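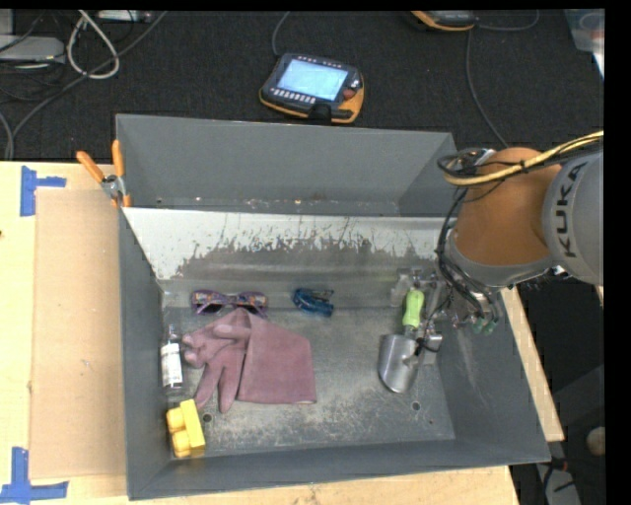
The Big Sort-Out: One Shed, One Back Porch and Far Too Many Garden Gloves

October 10, 2022

I've been promising this gallery since February, when I finally got the shed door open all the way and a folding chair fell on me. If you've been following the Skemora pages for a while, you know the shed. It came with the house, it leans a bit toward the neighbors, and for years everything that didn't have a home indoors went out there "for now." Well, for now is over! I dragged it all into the daylight, sorted it, washed a good part of it, and took far too many pictures while I was doing it. My sister Lucie Wong came down from Wullbridge for 2 days to help, and she has opinions, so you'll be hearing from her too.

I've put the gallery in the order things happened, more or less. Click on any picture for the bigger version. If you spot something that used to be yours, write to me and I'll bring it over.

Before
The shed from the back step, early in the morning. I was still optimistic. That blue tarp had been over the firewood for so long that I had forgotten there was firewood.

Door open
As far as it would go, which was enough for me and the cat but not for Lucie with a coffee in each hand. She set up camp on the porch and had me pass things out to her.

The first pile
Rakes, the long hose, the short hose, and a third hose I have no memory of buying. We kept the long one and the mystery one. The short one leaks in the middle and we have all been pretending it doesn't.

Flowerpots
Sorted by size, then by whether I like them. I found 49 plastic ones nested inside each other like a very long caterpillar, and most of those went to the plant swap in Rai. If you start seeds in the spring, go and help yourself, they're on the bottom shelf by the entrance.

The gray bin
My favorite thing to come out of the whole project. It's metal, it's heavy, the paint on the divider has scraped away in big ragged patches, and I love it. There's a narrow section at the back and a big one in front, so of course we argued about what goes where. I said keep the back clear for seed packets. Lucie said seed packets in a metal bin with holes in the floor was asking for trouble. She's right about the holes, but I like them, because all the dirt has somewhere to go when I give it a shake.

Odds and ends
Every sort-out has this stage, where the big stuff is done and you're left with the things that don't belong with anything. Ours went in the front of the gray bin until we could agree on them. A toy building block and a garden trowel have nothing to say to each other, but there they were. I left them together overnight and dealt with them after breakfast.

Sunglasses
The small ones with the purple patterned frames. My niece left them behind after the lake trip and asked about them on the phone for weeks — and I swore up and down that they were in her other bag. They were in a boot. I have apologized. They're going back in the mail with a chocolate bar.

The pink glove
Dusty, wide in the cuff, and the only one of its pair. I've looked everywhere for the other. Lucie says throw it out, and I say a single glove is exactly what you need for pulling thistles, as long as you remember which hand to use! It stays. You can send me your thoughts, but it stays.

The green-handled trowel
I used the kitchen serving spoon to plant tulips last fall because I couldn't find this trowel. The serving spoon has never recovered. I'm hanging the trowel on a nail by the door, and anybody who borrows it has to put it back on the nail.

Yellow block
Just one. I asked both of the families on our side of the street and they each said it was probably theirs, so I'm going to let them work it out between them. I did wash it first.

The little blue thing
We went back and forth on whether it was a stapler. I used to keep one out there for closing seed envelopes, so I'm calling it a stapler until somebody corrects me. It's gone into the desk drawer, where it can be a stapler in peace.

A bottle with very small print
I couldn't read the label without my glasses, and with them I wasn't a lot better off. If you don't know what's in a bottle, take it to the drop-off counter and let them have it. Please don't pour it down the drain to see what happens (you know who you are).

Lunch
Grilled cheese on the porch, with the last of the tomatoes. This is the only picture in the gallery where we are both sitting down.

The shelf from Punau
My uncle built it when he lived in Punau and it has moved house with somebody in the family ever since. One foot is shorter than the rest, so it sits on a folded piece of roofing felt. I sanded the top and left the sides alone, I like the old pencil marks.

Hooks
I put these up myself and only had to redo half. The big tools hang on the left, the small ones on the right, and the ladder goes across the top where I can't reach it without a ladder. We may need to rethink that.

Sweeping
So much dust. I found a bird's nest in the corner behind the paint cans, an old one with nothing in it, and moved it to the window ledge because it was too pretty for the compost.

The "ask first" box
Anything one of us wanted to keep and the other didn't. By the end of the afternoon it had 9 things in it and eight of them were mine. We put the lid on and wrote our names on the top. The rule is that if I haven't opened it by spring, Lucie gets to decide.

After
Same spot on the back step, late in the day, with the light coming in from the side. You can see the floor! The chair that fell on me is folded up on its own hook and I have forgiven it.

Lucie leaving
With a box of jam jars on the passenger seat and the good rake in the back, which I only noticed when I was going through these pictures. I'd like the rake back, Lucie.

More pictures are going up once I get through the last of the paint cans. The next gallery will be the porch itself, and after that I might be brave enough for the hall closet.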